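Subject: Re: [kitchen-garden] Storing onions and squash after harvest, what do you use?
List: Zalotance Kitchen Garden list

On the list, a member from Edovik wrote:

> Hello all. Last year I lost most of my onions before February. I kept
> them in the cellar in plastic crates, because I had the crates already.
> The ones on the bottom went soft first and then it spread. My squash
> did a little better but they got gray spots where they touched each
> other. What are people using for storage, and where do you keep it?
> I would prefer not to spend a lot. Also, does it matter if the onion
> tops are cut or braided?

Dear all,

Thank you for this question. I have kept onions and squash through the winter in three different houses and I made every mistake at least one time, so I will try to answer in order. Please excuse my English, I write slowly and I check the words.

First, the cellar. Our cellar in Chala was good for potatoes and bad for onions. Potatoes like it cool and a little damp. Onions want it cool and dry. If you put both in the same room, one of them will be unhappy, and for me it was always the onions. When I moved them up to the unheated room behind the kitchen, the losses became small. There is a window there which I leave open a finger wide on dry days and close when it rains.

Second, the drying before storage. I think this is where your onions were lost, more than in the cellar. I pull them when more than half of the tops have fallen over, and I lay them under the porch roof for 2 weeks, or longer if the weather is wet. The neck must be closed and feel like paper between the fingers. If it is still thick and green inside, I put this onion in the kitchen and eat it first. It will not keep.

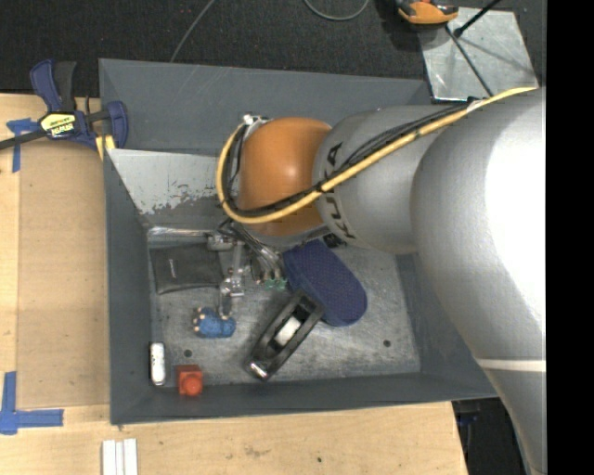
The container matters too, but less than people believe. I have used wooden crates, old stockings, net bags and one big metal tub from my mother-in-law. The crates and the net bags were good, because the air can go through. The metal was the worst in my house. A gray bin like the one in the photo is fine for a few household objects, but when I filled my tub with onions the walls became cold at night and there was water on the inside in the morning. If metal is all you have, put a thick layer of newspaper on the bottom and the sides, fill it only one layer deep, and do not use a lid.

For squash I use no container. They stand on a shelf on dry straw, and they do not touch each other. I leave the stem on, as long as my thumb, and I never carry them by it. The gray spots which you describe I also had, and they stopped after I gave every squash its own place. I wipe each one with a cloth and a little vinegar before it goes on the shelf. Maybe the vinegar does nothing, but I am used to it.

About braiding: for keeping quality I see no difference. Braids are nice to look at and they save space, but when one onion in the middle goes bad you do not see it so fast. I cut the tops and leave a piece as long as two fingers.

One more thing is the variety. Sweet onions do not keep, please do not be angry with yourself about them. I grow Alard from seed I got at the exchange, a flat yellow one with hard skin, and the last of them are still firm when I sow the next ones. If you want to try, I have one packet more than I need. I weighed the harvest in a good year and had 60 kilos, which is too much for our house, so I give many away.

Could you tell us if the soft ones smelled sour, or if there was gray mold at the neck? These are two different problems. With neck mold I would not plant onions in the same bed for some years, and I would not put the bad ones in the compost.

With friendly greetings from Chala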